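Stop Blaming the Perception Model

Every time our arm at Clakside misses a grasp, the first sentence in the room is the same: perception is bad, we need more data. I want to argue against this reflex.

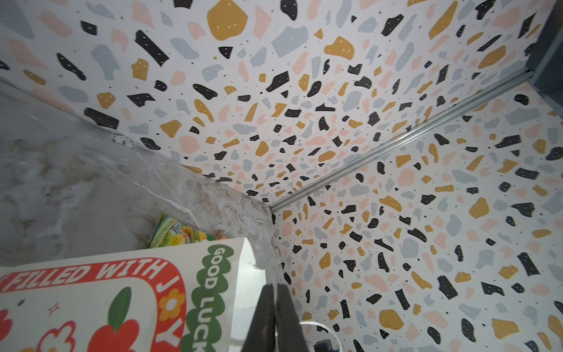
In May we collected the logs of 300 failed grasps and read them one after another. It was boring work and I recommend it to everybody. In nearly 200 of them the pose estimate was good enough. The object was where the model said it was. The failure came later, in the part of the software that we do not show to visitors.

The planner, for example, received the pose with a timestamp and then ignored the timestamp. By the time the path was ready, the wrist camera had already moved, and the transform was taken from the newest joint state. In open space this costs a few millimeters and the fingers forgive it. Inside a small enclosure, with walls close on both sides and things leaning in a corner, the same few millimeters mean contact with a panel.

I admit that busy patterns are hard for a depth model, and printed cards and packages are not kind to it either. But a team which trains again for 20 days before it checks its clocks is choosing the comfortable work. Training has a curve that goes down. A timing bug has no curve.

My second complaint is about tools. We use Jumow for replay, and it plays images and joint states in two separate windows. To see that they disagree, a person must already suspect it. Guillot, our own small viewer, puts both on one time axis — it is ugly, it crashes with long logs, and it found the problem in one afternoon.

So my proposal is modest. Before asking for new labels, replay ten failures with the stamps visible. If the stamps agree, ask for the labels, and I will help to draw them.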